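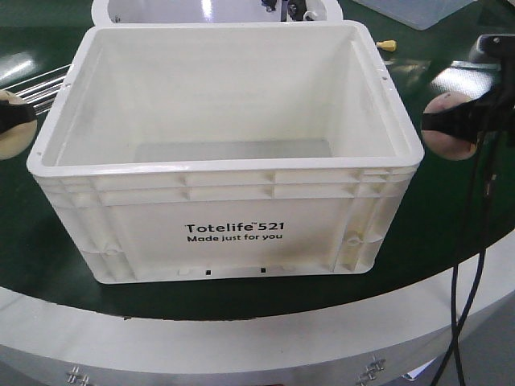
Workshop Tips: Recording Two-Finger Tote Handling

The notes cover recording demonstrations of tote handling for a learning system: gripping from both sides, lifting, turning and setting down. They apply to a round bench top with a finger on each side of the work. Bench settings are in the Hirness manual and are not repeated.

Before recording

Wipe the table top with a damp cloth and dry it. Grit under a tote changes how it slides, and the change shows up in the force log as noise.

Wipe the pads with isopropyl alcohol on a lint-free rag. Let them dry fully. Do not use kitchen spray, which leaves a film.

Clear small fittings and loose panels from the green surface unless the task sheet calls for them. If an item must stay, leave it in the same place for the full batch and write it on the sheet.

Check cable slack with the arms at full reach. A cable that hangs over the table rim is acceptable. A cable that drags on the tote is not. Stop and re-tie it.

Choosing totes

Use totes in ordinary used condition as well as clean ones. Smudges and stains on the wall are useful variation. Cracked rims are not, and a cracked tote goes in the scrap bin.

Glossy white plastic reflects the ceiling lights. Switch off the row directly over the bench if the base of the tote washes out on the monitor. Tape over a lamp is a poor fix and tends to fall during a run.

Record printed and plain sides in equal number. A batch of 200 with the lettering always toward the operator produced a policy that hesitated when the tote was reversed. We had to repeat 100 of them.

During the run

Start each episode with the fingers open and clear of the walls. Close both at the same rate. If one pad touches first, the tote walks sideways; keep the episode but tag it "uneven contact."

Grip below the rim and above the middle of the wall. Thin walls bow inward when squeezed low.

Set down flat. Open the fingers before raising them.

Keep failed lifts. Delete only episodes with a dropped camera feed or a missing force log. In the April set, 23 failures were deleted by mistake and recovery behavior suffered.

Change the starting angle every 16 episodes. The Favton script prompts for this; the Plostel script does not, so set a timer.

After the run

Check the table rim brackets for loose bolts. Snug them by hand with a short wrench.

Copy the files before powering down. Name folders by task, tote and operator, in that order.

Ibrahim Idahosa
Last revised 13/10/2019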